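Ticket 772: demos for "fold socks on bed" rejected at import, gripper width trace flat

**Opened by:** Marlies Mösli, Hustdale collection group
**Opened:** Monday, May 13, 2024
**Component:** Trosunura hand-held grippers, Kouris import tool
**Priority:** medium

The importer is throwing out most of our sock demos with `WIDTH_STATIC`. That check is meant to catch episodes where the operator never closed the jaws. Our operators closed them many times per episode. When I scrub through the video I can see the fingers on the cloth, but the width channel stays at the open value from start to end.

Counts for the batch:

- episodes recorded: 543
- episodes accepted: 85
- everything else: `WIDTH_STATIC`

The task is the same one we ran in April for towels, with the same operators and the same export settings. The only change is the item. Towels imported without trouble.

Things I tried before opening this:

1. Re-exported one session from the raw cards. Same result.
2. Imported the session on the second workstation. Same result.
3. Swapped the left and right gripper roles in the session file. Rejections went up, so I put it back.
4. Turned the check off for one session. The import went through, but the replay arm in Bustthorpe followed the path with its jaws open the whole way, so the data is no use like that.
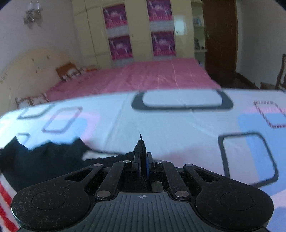
**Mechanical**

Reply from support:

Please look at the area between the two inner arms on each tool before changing any more settings. There are black threads wrapped around the central mechanism here, and the fabric in the jaws looks knitted and fuzzy. Width on these tools is read from how far the linkage opens, and fiber in that area can hold the reading in one spot while the finger pads still have enough play to pick up something thin. Smooth cloth like your towels sheds less of it.

Do this on both tools:

1. Power off and unplug the cable.
2. Cut the threads with small scissors and pull them out with tweezers. Don't pull a long thread with the jaws closed.
3. Brush the base plate along the ribs.
4. Open and close by hand ten times. The travel should feel even.
5. Run `width_zero`, then `width_sweep`. The sweep has to reach 3,000 counts or more to pass.

Send the sweep logs for both.

**Update from Marlies**

Cleaned both. The right tool passed on the first sweep. The left one stopped short twice, so I took it back to step 2 and found another thread behind the lower pin. After that it passed too. Logs attached.

I recorded a short session with the same operator and the same socks. Every episode imported. The width trace now opens and closes where I expect it to, and the replay arm picked up the sock in Bustthorpe.

One thing left. In the two-gripper episodes the importer sometimes labels the wrong tool as the holding hand. The session file says left holds and right folds.

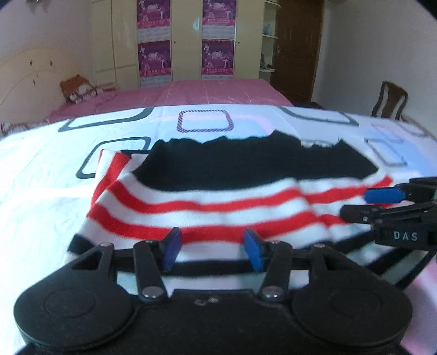

The holding label is worked out per episode, and the importer doesn't read it from the session file unless `roles: fixed` is set. Without that line it picks whichever tool has the lower total movement, and on a short fold the two totals can come out nearly the same. Your sock episodes are the kind where this goes wrong. One tool has its blue pads pressed into the near edge of the sock and the other comes in from the right side, close to the right end, and neither has far to travel. Towels gave the importer a much longer path to compare. Add `roles: fixed` at the top of the session file and run the import again. You don't need to record anything over.

For the rejected episodes, I'm afraid the width can't be rebuilt from the logs. You can keep the video and pose data under `video_only` if your training setup has a use for it. Please don't mix those into the main set, since the open-jaw value will be learned as a real command.

**Update from Marlies**

Added the line and re-imported. Labels are right on all of the new two-gripper episodes. The old rejected ones have gone into `video_only`, and we'll record the sock task again this week.

Changes on our side:

- thread check on both tools at each battery swap
- `width_sweep` before the first episode of a session, log saved with the session
- `roles: fixed` added to the Hustdale template

Could the importer show the width trace next to the rejection message? I would have looked at the hardware a lot sooner.

**Support**

Passed on to the Kouris team as a feature request. Closing this ticket. Reply here if `WIDTH_STATIC` comes back after a clean sweep and it will reopen.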